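Capítulo 2
El cuidado de la ropa en el hogar: recogida, clasificación y doblado

La ropa limpia ocupa, en la mayoría de las viviendas, un lugar intermedio entre el tendedero y el armario: el respaldo de una silla, la cama, el asiento del salón. El presente capítulo estudia ese tramo del trabajo doméstico, que los manuales clásicos suelen despachar en pocas líneas y del que depende, sin embargo, buena parte de la conservación de los tejidos.
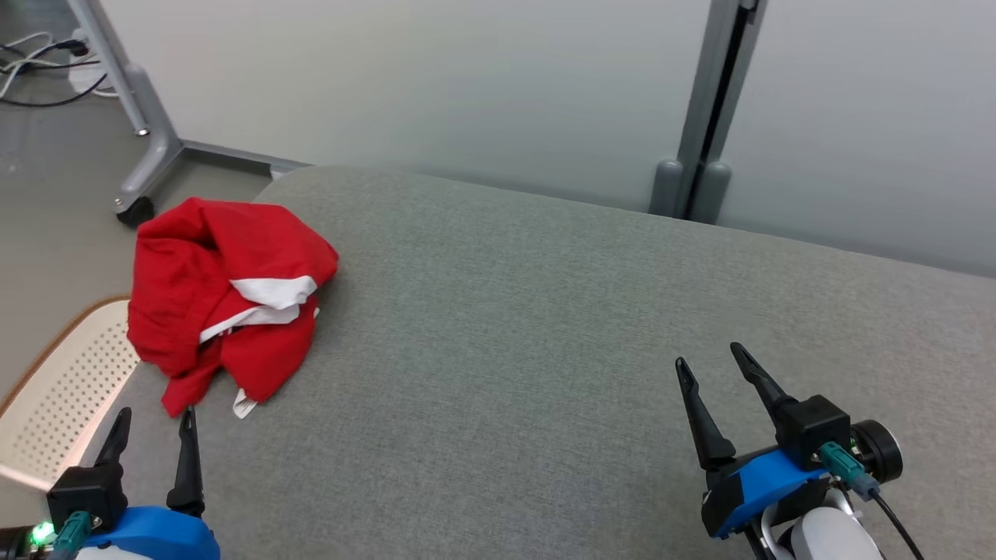
El doblado comienza por la identificación de la prenda. Una pieza extendida se reconoce por su contorno; arrugada sobre una superficie tapizada, como la roja de la figura, puede tomarse tanto por un pantalón corto como por una camiseta. Conviene entonces buscar indicios parciales – una etiqueta que asoma por el borde inferior, una banda de otro color entre los pliegues – antes de tirar de la tela. Localizada la cintura o el cuello, la prenda se levanta por dos puntos y se extiende sobre una superficie amplia.

En el apartado 2.1 se definen los términos básicos. El apartado 2.2 expone el método de clasificación propuesto por Graziella Negri y Magdolna Fodor, basado en el tejido y el uso. Los ejercicios finales requieren una prenda de punto y otra de tejido plano.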